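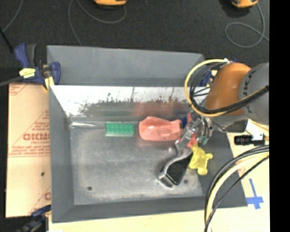
4. Preparing the metal bin

Reading time: 6 minutes

Before you use the Kellden sorting bin for the first time, and again each time you change the kind of goods you keep in it, please follow the steps of this section. The bin comes without a liner, so small goods stand directly on the bare metal floor. After a period of normal use the floor gets pale scratches and cloudy patches, and the far wall gets dark scuffs in its lower part. These marks are usual for a bin in service and you do not need to remove them. For mixed items of different shapes we recommend to begin with a row along the far edge of the floor, in the way the green block and the salmon-pink plastic piece are placed, and to fill the remaining floor after this.

4.1 What you need

- The bin, placed on its base (see section 3)
- A soft cloth, and a second one for drying
- Mild dish soap and warm water
- Work gloves
- The label sheet from the Trisgate accessory bag
- The goods you want to put in

4.2 Cleaning the bin

1. Take everything out of the bin. Look also in the corners, where thin strips and flat pieces lie close to the wall and are easy to miss.

2. Put on the gloves. The upper edges are finished at the factory, but an edge which has received a hit can become sharp.

3. Wipe the walls from top to bottom with the soft cloth and a little soap. Then wipe the floor, always in the direction of the brushing.

4. Wipe one more time with clean water and dry with the second cloth. Do not let water stand in the corners overnight.

5. Check the floor with your hand, still in the glove. If you feel a raised point, stop here and read section 9, "Repair of the floor".

CAUTION: Do not use steel wool, sand soap or chlorine bleach. They damage the surface and the damage is not covered by the guarantee.

NOTE: Small dark spots can stay on the floor after cleaning. If the spot is flat and does not come off on the cloth, you can leave it. If it has an orange color or it becomes bigger from week to week, contact Fairclough service and give the bin model number, 686.

4.3 Putting in the first row

1. Stand at the near side of the bin, so that you can reach the far wall without leaning your body on the edge.

2. Choose the goods with at least one straight side. Put this side against the far wall. Blocks, boxes and square trays are good for this place.

3. Begin at the left corner and continue to the right. Leave a finger's width between two pieces. When they are pressed together, it is difficult to take out one and not move the other.

4. Put long and thin pieces flat and parallel to the wall. If you stand them up in the corner, they will slide down when the bin is moved.

5. Molded plastic pieces with a hollow should lie with the hollow upward, if you want to see quickly that nothing is left inside. If the bin is kept in a dusty room, you may turn them over.

6. Small pieces which hide behind larger ones should come to the front. You can also collect them in a container, see 4.4.

4.4 Open containers inside the bin

An open container may be kept in the bin together with the loose goods. Choose a low one, so that its rim stays below the top of the bin wall.

1. Empty the container before you put it in.

2. Place it flat on the floor. A container which is tilted against other goods can tip over, and its contents will go under the rest.

3. Turn it so that one side is parallel to the bin wall. It takes less room like this.

4. Fill it to not more than 2 inches. Heavy pieces go in first.

NOTE: A container with a dark inside makes dark goods hard to find. For black screws, caps and similar we suggest a container of light color.

4.5 Weight

The floor of the bin carries up to 100 pounds when the weight is spread over the whole surface. Please do not put the full weight in one corner. If you store metal parts, place a rubber mat (Starkar order number 597) under them. The mat is also useful against noise.

CAUTION: Never lift a filled bin by one side only. Take out the heavy goods first, and ask a second person for help.

4.6 Light and reflections

The inner walls are shiny and show the colors of the goods in front of them. With a strong lamp, a pink or green object can give a blurred patch of color on the wall, and it can look like a stain. Move the object a little. If the patch moves too, the wall is clean.

If the reflection disturbs you when you search for small goods, change the place of the lamp. Light from the side is usually more comfortable than light from straight above.

4.7 Labeling

1. Write the kind of goods on the label with a permanent marker.

2. Clean and dry the outside of the near wall.

3. Press the label on for a short time with the thumb. The glue becomes strong overnight, so please do not wash this side before the next morning.

When you change the goods, remove the old label first. Rests of glue come off with a drop of cooking oil on the cloth. After that wash with soap, or the new label will not hold.

Continue with section 5, "Dividing the bin".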